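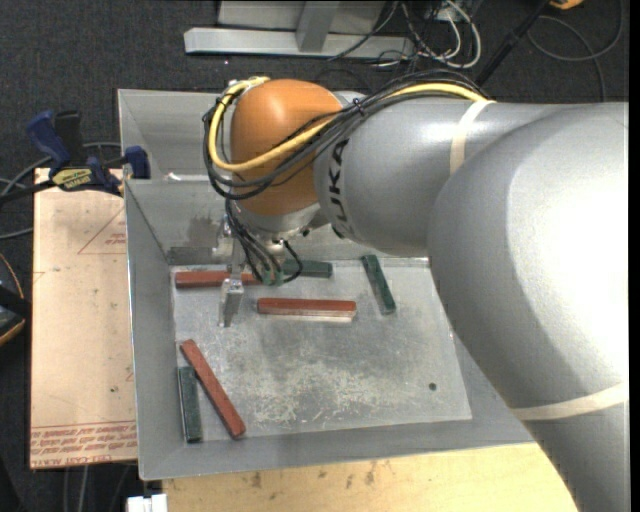

Clokov Bin Picking – student project data set

README, version 2
Last edited 25/01/2020

What this is

Recordings from the bin picking project of the Clokov robotics club. The club meets in the automation lab at Abreu and works with a KUKA arm, a gripper and an open metal bin. The task is to take red and green blocks out of the bin one at a time and put them down on the correct side of the bench, sorted by color. Students wrote the pick planner, the color detector and the logging script. The arm controller is the stock one.

The data was collected for our entry in the Vurninis student challenge. We are sharing it so that next year's team does not have to start from nothing, and so that other clubs can test a detector without needing an arm.

Contents

runs/ – one folder per run, 840 in total
images/ – 3,159 color stills from the fixed camera
labels/ – one text file per still, same base name
calib/ – camera calibration and the bin corner positions
scripts/ – loader, viewer and the scoring script
splits/ – lists of run names for training and testing

The split is 700 runs for training and the rest for testing. It was made by run, so stills from one run are never on both sides. Please keep it that way if you make your own split. Our first version mixed them and the scores were much too good.

Run folders

Each run folder holds joint.csv (joint positions and time stamps), grip.csv (gripper commands) and result.txt. The result file has a single word in it:

ok – the block was picked and put down on the correct side
drop – the block was picked and then lost
miss – the gripper closed on nothing
wrong – picked and placed, wrong color side
stop – a person pressed stop

Time stamps are in seconds from the start of the run. The camera clock and the controller clock are not the same clock. The loader corrects for this with the offset in calib/offset.txt. If you read the CSV files yourself you have to add the offset yourself.

Labels

One line per block: color, center x, center y, angle, visible. Angle is in degrees, measured from the long side of the block, and goes from 0 up to 180. "Visible" is yes, part or no. Blocks behind the gripper or the cables are marked part, even if only a corner is hidden. Blocks that no one could see in the still but that were known to be in the bin are marked no, and their position is carried over from the last still where they were visible. Leave these out when you train a detector.

The labels were drawn by club members and checked by Albertina Simões. The last 200 stills were labeled twice by different people. Most of the disagreement was on the angle of blocks lying against a wall of the bin.

Known problems

The bin floor is bare metal and scratched. Early versions of our detector took the bright scratches for block edges, and the contrast setting in scripts/config.txt was chosen to deal with this. It may not suit your method.

The green blocks are dark. In low light they are hard to tell from shadow along the walls of the bin. Runs made with the blinds down are listed in splits/dim.txt.

The arm covers part of the bin during most of a pick. We take the planning still with the arm at the home position and do not update the plan on the way down. If a block rolls or slides after that still, the run usually ends as a miss.

Cables run along the outside of the arm and move between runs. Background subtraction does not work well for this reason. Tiago Morais tried it for most of January and his notes are in scripts/old/.

Joint logs in a few early runs stop before the gripper opens. The loader prints a warning and skips them unless you pass --keep-short.

Using the loader

Install the packages in requirements.txt, then run:

python scripts/view.py --run NAME

This shows the stills of one run in order, with labels drawn on top. Press n for the next still and q to quit. For scores, run scripts/score.py with your output file. The format is the same as the label files, without the last column.

What it is not good for

There is one bin, one camera position and one set of blocks. A detector trained on this will not work on other parts without more data. There is no depth data and no force data. Do not use the joint logs to set speed limits on another arm.

License and contact

Free for teaching and for student competitions. If you use it in a report, name the Clokov club and the version number. Errors in the labels can be sent to Albertina, problems with the scripts to Tiago. Please include the run name.

To do

– relabel the stills in splits/dim.txt
– add the runs made with the Areden gripper fingers
– write down how the offset was measured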